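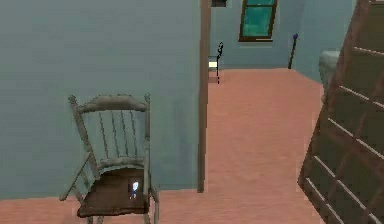
WELBY OPENS ITS WINTER RENTAL LIST, AND YES, YOU CAN PAINT THE WALLS

15 December 2019

I've been writing these announcements for Welby since we rented out our first apartment, and I don't think I've ever been this happy to send one. Starting today, our winter list is open, and for the first time every home on it comes with what we've been calling the paint clause.

So what is it? If you sign a lease with us, you can paint any inside wall any color you like, and you don't have to paint it back when you leave. No deposit held over it, no sample cards mailed to the office for approval. Pick your color and go!

The idea came from Janka Koubek, who runs our lettings desk and reads every move-out survey that comes in. She kept seeing the same complaint — people living with walls they didn't choose and were scared to touch. "I had one tenant who hung bedsheets over the beige for two years," Janka told me. "She was a lovely tenant. She should have had her green kitchen."

We tried it out first at Stavura, our building by the canal, where 90 households got the clause early. I went over there in February and got shown a lot of bedrooms (and fed a lot of cake). I saw a navy hallway I'd steal in a heartbeat, and a yellow bathroom I'm still thinking about.

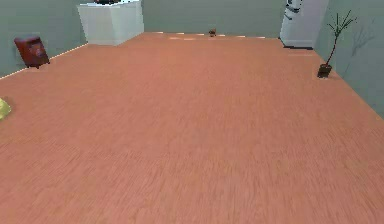 Bare floor, pale walls and plenty of room for your own ideas.

The winter list covers homes at Stavura and at Slanina, our newer place up the hill. Rents start at 819 a month with heating included, and leases run for one year or two. Slanina is the quieter of the pair, with a bus stop right outside. Stavura has the bigger kitchens. I go back and forth on which I'd choose.

Tenant insurance is handled through Rurance again this year, and new tenants get 20 percent off their first year's cover. Sabina Šindelář looks after that side of things for us. "Bring me your questions before you sign," she says. "I like the boring ones best."

Viewings are by appointment, evenings included, and you're welcome to bring paint chips, a tape measure or your mother. Call the Welby lettings desk and ask for Janka. Reporters who'd like to see the Stavura apartments can ask for me at the same number, and I'll gladly walk you over.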